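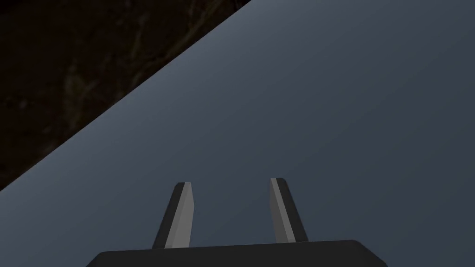 Evoline Bench Arm with Practice Software: Review

Overall: 66 out of 100
Price as tested: $3,089
Tested for: wiping down, picking up, sorting small parts, loading a dish rack

I bought the Evoline to answer one question for my shop in Bamley. Can a small arm take over the dull end-of-day jobs yet? We repair lamps and small appliances, and somebody spends the last part of every afternoon clearing benches, putting screws back in bins and washing cups. I ran the arm from January into spring. The short answer is that it can do parts of some of those jobs.

Setup

The arm comes in one carton with a clamp, a power supply and a two-finger gripper. Clamping it down took a few minutes. The software took most of an afternoon, mainly because the installer wants an account before it will do anything and the confirmation email went to spam. Severyn Boiko, who works the front counter, got through it faster than I did on the second machine.

The practice software is the best part of the package. It gives you a simulated arm and a gripper-side view, and you can try a job there before letting the real motors near anything breakable. The graphics are plain. A work surface is a flat blue-gray plane and the fingers are two simple tapered prongs. I had no trouble working with that, although a blank surface gives you very little sense of how far away it is. I would have liked a distance readout in that view. There is one in a separate menu, which is no help while you are moving.

Picking up and sorting

Hard, dry objects with straight sides go well. Out of 51 attempts at moving a small parts tin from the bench to a shelf, it failed 8 times, nearly all in the first session before I had redone the calibration. Loose screws are another matter. The fingers are fine for a bolt standing on its head and poor for a washer lying flat. Roksolana Boiko suggested a rubber mat under the washers so the fingers could press down a little and get an edge. It helped some. A person with a magnet is still much faster.

Wiping down

The arm will hold a sponge and follow a path. It doesn't know if the bench is clean. It wiped around a spot of flux three times in the same neat rows and stopped. You also have to clear the bench first, and clearing the bench was the chore I wanted gone.

Dishes

Mugs into a rack, yes, if the handles all face the same way. Plates, no. I quit after one chipped.

Noise and upkeep

Quiet enough to talk over. The finger pads wear and a replacement pair took two weeks to arrive. The cable at the wrist snags on the clamp if you mount it on the left side of a bench, so mount it on the right.

Compared with the Palamarchuk

Antonina Moroz has the Palamarchuk arm at her place in Cillham and let me use it for a morning. It is stronger and steadier, and it costs a good deal more. It was no better with washers. Its software has no practice mode at all, so you learn on the real thing.

Who should buy it

If you have one repeated job with the same object in the same place, it may earn its keep. For general tidying at home or in a shop, wait. I'm keeping ours on the parts tins.

Good: practice software, quiet, easy to clamp down
Bad: flat objects, wet dishes, slow spares, forced account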